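Ticket: Wi-Fi drops in lounge every evening, fine elsewhere
Product: Covar mesh, base unit plus one satellite
Status: Closed – resolved
Opened by: Daniyal Bugti
Site: Ostness, ground floor

Original report

The connection in the lounge drops several times every evening. Phones stay attached to the network and show full bars, but nothing loads. It lasts two or three minutes and comes back without anyone touching it. Bedrooms and kitchen are not affected. The base unit is in the hall closet next to the modem. The satellite is on the floor in the lounge, plugged into the wall outlet behind the sofa. Internet service is from Paisan, 400 down on the plan. I have had this setup since August and the drops started a few weeks ago.

Already tried: restarted both units, restarted the modem, forgot the network on two phones and joined again. No change.

Support, first reply

Thanks for the details. Please send the following:
Firmware version on both units
Light color on the satellite during a drop
Signal between base and satellite, from the app under Network, Link
A photo of the side of the room where the satellite is

Please don't factory reset yet. It clears the event log and we would like to read that first.

Daniyal Bugti

Firmware is the same on both, the app says up to date. Light goes from white to amber during a drop. Link quality reads 70 percent when it is working. I have not managed to catch it during a drop because the app won't load either. The satellite is on the floor behind the backrest.

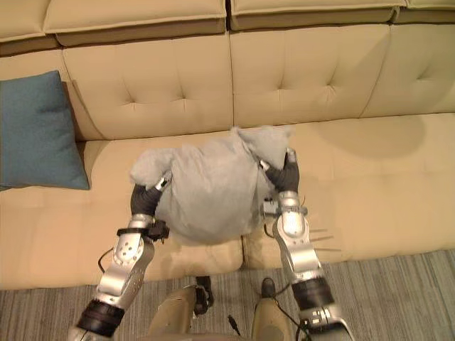 Lounge sofa, satellite is behind it

Support

Amber means the satellite has lost its link to the base. Your phones are still connected to the satellite, so they show full bars, but the satellite has no path back to the modem. This points to the link between the two units and away from Paisan or the modem.

A link reading of 70 is usable but there is not much room to spare. A large sofa directly in front of the unit will absorb some of the signal, more so if there is a metal frame or a recliner mechanism inside. The floor is also the worst height for it.

Step 1. Move the satellite up to table height, anywhere with a clear line toward the hall door. Leave it there for two evenings.
Step 2. Write down the time of each drop.
Step 3. Send the log from the app (Settings, Help, Export log) after the second evening.

Daniyal Bugti

Moved it to a side table near the door. Link now reads higher, in the 80s. The first evening was better, only one drop, at 7:10 pm. Second evening had three – 6:55, 7:20 and 8:05. Log exported and sent.
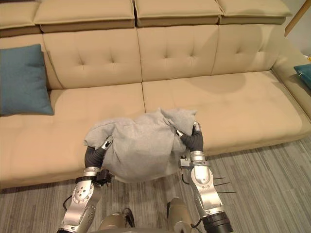

One other thing I noticed. If I plug the laptop into the base unit with a cable, it stays up the whole time, including at 7:20 when the phones went out. So I agree it isn't Paisan. I also checked whether the microwave was running at those times. It was not.

Support

Log received. Every drop has the same entry just before it: backhaul channel change, radar event. The base unit hears something it reads as radar on its current channel and is required to leave that channel. The satellite then has to find it again, and that takes the couple of minutes you are seeing. This can be real radar or a false reading from a neighboring device.

Step 4. In the app go to Network, Advanced, Backhaul. Change Channel selection from Auto to Low band only.
Step 5. Turn off Wide channel in the same menu. Top speed in the lounge will go down a little.
Step 6. Restart the base first, wait until the light is solid white, then restart the satellite.

Daniyal Bugti

Done, in that order. The satellite took 5 minutes to come back and I had to restart it a second time. Since then no amber light.
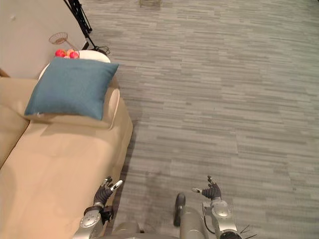

Speed test in the lounge is lower than before but fine for video. The old Catley printer dropped off the network after the change. I removed it and added it again from the control panel and it prints.

Support

Good to hear. The second restart is a known issue when both settings are changed at once. Please keep the satellite on the table and leave Low band only switched on. We will hold the ticket open a little longer in case it comes back.

Daniyal Bugti

No drops since the change. You can close this.

Closed December 21, 2022
Cause: repeated channel changes on backhaul, weak link from satellite position
Fix: unit moved, low band only, wide channel off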